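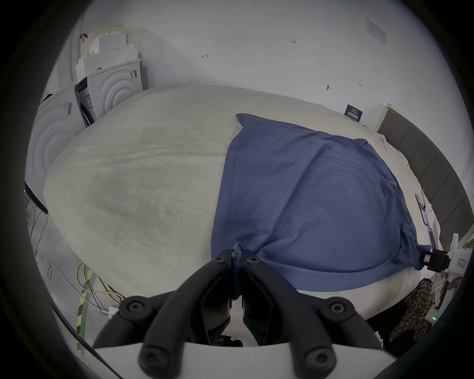
Blue cotton on the cream duvet, May

Dye notebook, second indigo page (the first one has vat notes all over it and half of it is illegible, sorry)

So the Morevton recipe is finally behaving! I had pretty much given up on it in the winter, when everything came out that sad gray-green, and I was ready to go back to the pre-reduced stuff and never speak of it again. What changed was the lime. I had been using the tail end of an old tub from the garden shelf, and I think it had just gone dead from sitting open. New tub from Zirisa, same weights, same pot, and the vat went yellow-green under the skin inside an hour. Lots of coppery scum. Very happy.

Today's run, lot 3384 of the powder:
Indigo 80 g, stirred up in a jam jar with marbles and warm water until there was no grit
Fructose and lime in the usual proportions off the Morevton card (taped inside the cupboard door, please leave it there)
Left it alone with the lid on until after lunch

Dips: four on the cotton, short ones, with a good long airing between each. I tried longer dips on the scraps and can't see that they got any darker, they just came out blotchier where the folds touched. Wetting out matters way more than I gave it credit for. The scraps that soaked overnight are even right to the edge and the ones I dunked in a hurry have pale freckles.

The linen from Baltinberg is a different story – it takes the first dip beautifully and then sort of refuses. Could be a finish on it. I want to scour a piece with soda ash, properly, at a simmer, and run it next to an unscoured one before I blame the cloth. If anybody is using the big pot for that, the thermometer clip is loose and it slides down into the water.

Rub test on white cotton: some blue came off the four-dip scraps, less after the vinegar rinse. I'd still wash anything from this vat on its own the first couple of times. Hubáček's booklet says to let pieces rest a week before the final wash and I have never once had the patience, so I'm putting one set in the drawer and we'll see.

Vat at 5 pm: smelled fine, still yellow-green, flower a bit thin. Fed it a spoonful of fructose, stirred slowly, lid back on. Don't stir it again before morning, it needs to settle.

To do: more lime, label the jars (again), soda ash test on the linen, find out where the pH strips went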